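Cabinets that can be locked, and are opened every day

Sandra Inskip repairs and fits out storage furniture for small archives, schools and parish offices. Her workshop is called Lilach, and it stands on the edge of Relby, behind the old station. I visited her there because I wanted to understand a simple thing: why do so many cupboards in shared buildings stop closing well after a few years? We talked for two hours, and the tea became cold twice.

She does not like the word "restorer". "Restorers work on furniture that people look at," she says. "I work on furniture that people open. It is a different problem." Most of what comes to her is light wood, plain in shape, with hinged doors and small locks. Often it was bought when a building was new and it has been used by everybody since.

I asked her what she examines first when a cabinet arrives. She told me that she never begins with the lock, although the customer nearly always complains about the lock.

"They say the key will not turn. I open the door and I let it hang, and then I look at the hinge side. If the door has dropped by the thickness of a coin, the bolt cannot find its place any more. You can buy the best lock in the country and it will still not turn."

In her experience the dropped door comes from one habit. People open the door wide and lean on it while they look for something inside. Children do this, but she says that teachers do it more. She has asked one school to put the things they use most at the front of the compartment, so that no one must lean, and the doors there have been straight for five years.

Roy Birkett, who shares the workshop and makes the replacement parts, joined us at this point. He is more patient with locks than she is. He keeps old keys in a drawer with paper tags, and he can often find one which fits after a little filing. "The small cabinet locks are very simple inside," he says. "People are afraid of them. They force the key, the key bends, and then they have a real problem. A little graphite powder is enough for most of them. Please, not kitchen oil – it collects dust and after one winter it is like glue."

I wanted to know what he thinks of leaving the key in the lock. Many of us do it at home. Birkett moved his head from side to side. "In a house, why not. In an office it will be knocked by a bag or a knee. I prefer a hook inside the next cupboard, and everybody knows the hook."

Their largest order in recent time was for a record office in Dunmore, where 3037 folders had to be moved out of tall steel shelving and into low wooden cabinets with compartments. The office had planned for labels on the outside of the doors. Inskip asked them to think again. She finds that labels on a door are read once and then never again, while the eye goes naturally to a label on the shelf itself, beside the thing you are going to take.

"When the door is open, you are already looking down into it," she says. "So put the words there. And make them small and white. I have seen labels in four colours with a legend on the wall, and the people who worked in the room could not explain the legend to me."

For colour she has another use. She likes a strong blue inside a pale cabinet, because it shows at once where the compartment ends and whether something has been pushed to the back. She tried green before, and a dark red which everyone hated. The cost is small in comparison with the rest of the work. For the Dunmore order, the coloured panels came to 1300 pounds in total, with the fitting included, and she says the office agreed to it in one telephone call.

They do not agree about wax. Birkett uses Rusteo, a hard paste that he has bought since he was an apprentice, on the tops as well as on the doors. Inskip will put it only on the edges, where hands go. On a broad top she wants the bare grain with a thin oil, "so that you can sand out a ring from a cup without doing the complete surface again". They have discussed this for a long time, it seems, and each of them finishes the cabinets in his or her own manner. Customers have not noticed.

Before I left I asked for advice for a person who has a cabinet at home with a door that does not close. Inskip answered very quickly. Empty the compartment first. Tighten the upper hinge, then the lower. Close the door slowly with one finger and listen for the place where it touches. "Only then take the key in your hand," she says, and Birkett, from the other side of the bench, added that the finger test should be made again in June, when the air is damp and the wood has become a little wider.

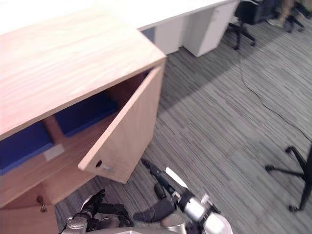
Visiting the workshop

Lilach receives visitors by appointment. Bring the key with you, even if it is bent, and a measurement of the door from hinge to lock. Very large cabinets can be looked at where they stand, in Relby and in Dunmore.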